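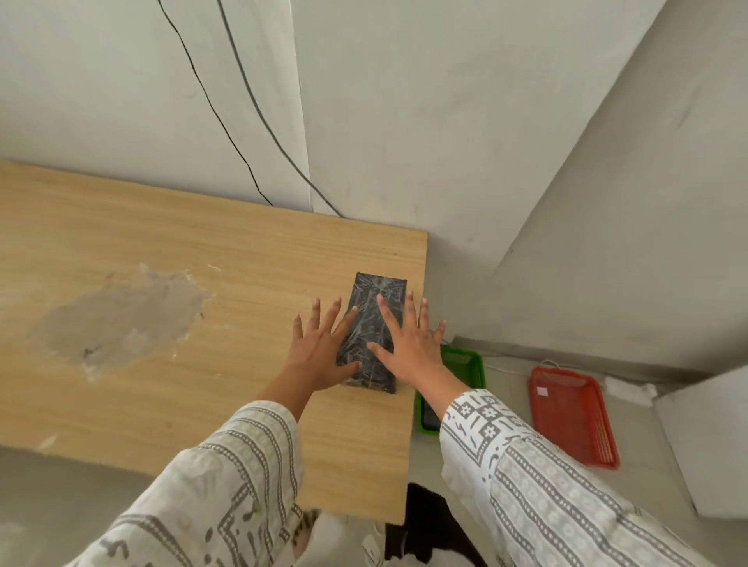
According to Chin-lung Tsang, the old planner at Jultano treated shiny plastic wrap as if it were a hole in the world, and the new release at last gives it a proper surface to aim for. That is very welcome news for the folks at Grosham, who have been patiently waiting since November!
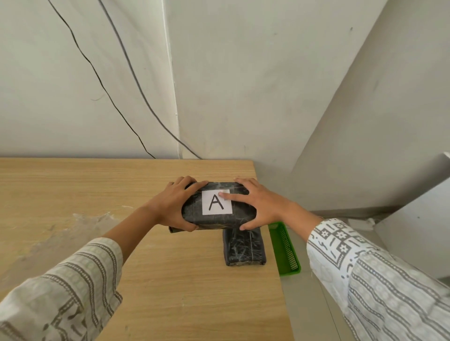
The update to the Militus perception software was trained on 1,018 recordings of people handling wrapped packages, and it now picks a grasp in 74 milliseconds — a nice step for a team that began with just 26 clips and plenty of hope.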